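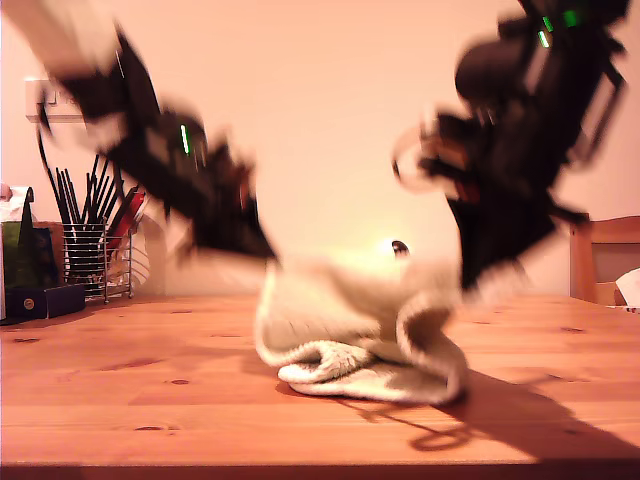
How do you fold a printed towel so the picture ends up on top?

Posted by Berkard in Laundry & Linens

Okay, this is a small thing but it's making me nuts. I have a white terry towel with a big brown design in the middle of it, and I want it folded so the design shows when it's sitting on the shelf in the hall. Every single time I do it, I end up with a plain white bundle and the picture buried somewhere inside. I've tried folding it in half and then in half again. I've tried thirds. I've tried starting with the picture facing up and the picture facing down, and I must be losing track in the middle because I get the same blank white rectangle either way.

The other trouble is that it never starts out flat. It comes out of the basket in a wad and I spend longer hunting for the corners than I do folding. I'm working on a wooden table, and the towel slides around on it when I pull, so I straighten one end and the other end goes crooked. 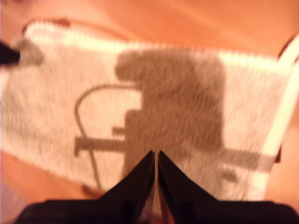
The towel opened out, design side up. Still a bit crooked.

It's a rectangle, longer than it is tall, and the design takes up a good chunk of the middle with bits that stick out to both sides. My shelf is narrow, so I can't leave it folded in half and call it done. Is there a trick to this or do I just live with white bundles?

Benedicta Acheampong

Oh, I love this kind of problem! I ran the linen room at a guesthouse called Dirier for years and we had towels with a crest on them, and the owner wanted that crest facing the door on every one. On a busy morning I'd have up to 200 of them to get through, so I had plenty of time to work it out.

First, getting it flat. Don't go looking for all four corners. Find one, hold it, and run your other hand along the short edge until you reach the next one. Now lift the whole thing by those two corners and give it one good snap, and lay it down away from you so it lands more or less open. If it slides on the wood, put a damp dishcloth under the far end (or lean on it with your forearm, which is what I did).

Now the part you asked about. Lay it with the design FACE DOWN on the table and the long side running left to right. Then:

Fold the top edge down and the bottom edge up so they meet or overlap a little in the back. You want the panel underneath to hold as much of the design as possible, so if the picture sits a bit high on the towel, fold less from the top.

Smooth it with the side of your hand.

Bring the left end in toward the middle, then the right end in over it.

Flip the whole bundle over. There's your picture!

Because your design has pieces going out to the sides, you'll lose the ends of those. I'd let them go and keep the big part in the center. Before you flip it, you can peek under and shift the side folds a little, and after 5 or so towels you'll know where to stop without peeking.

One more thing, when you stack them, put the loose edges toward the wall. They look so much neater and they don't come open when you grab the one on top.

Agyeman

just roll it. design side out, done in 10 seconds. my bathroom shelf is tiny and rolled fits better anyway

Grustach

Rolling is fine but you only see a strip of the picture that way, and I think the whole point was to see it. I'd go with Benedicta's way, except I do the side folds first and the top and bottom after. It comes out squatter and sits better on a narrow shelf. Try both with the same towel and see which one fits your hall.

Also, do you use fabric softener? I quit using it on my terry towels last November and they slide around on the table a lot less now. Could just be my towels.

Berkard

Face down! I kept flipping it back over halfway through. Did it Benedicta's way with Grustach's side folds first and I've got most of the design showing, a little off to the left. Going to go redo the rest of the shelf before dinner.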